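My mother's test for a houseguest was whether they could put something away without asking where it went. I've started applying it to robots.

Clearing up sounds like the easy chore. It's all judgment: which box, which way up, and whether the lid will still close. I own 188 paperbacks and two shelves, so I speak as an interested party.

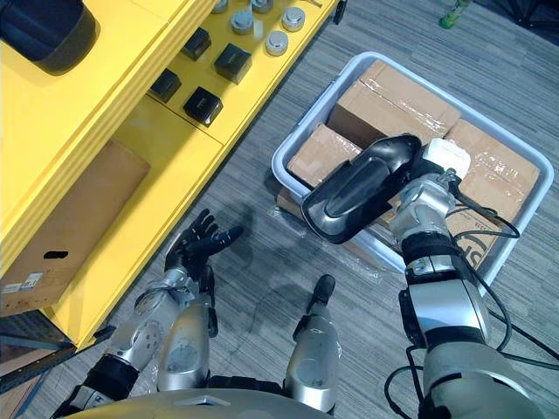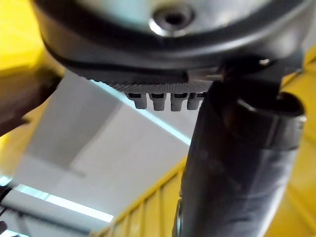

*By Fouzia Sandhu | Zeltside | Monday, March 30, 2026*

A tub already packed with taped cardboard, and one more awkward black thing to go somewhere. I know that tub. I have one like it in the hall closet and I've lost arguments with it.

My neighbor Dima Awwad thinks we'll all have a machine for this by September. He thought so last September too. I'd take one today if it would do the shelf, the tub and the bit of plastic wrap on the carpet, in any order, while I was out. Until someone sells me that, I'm the household appliance, and I'm overdue for service.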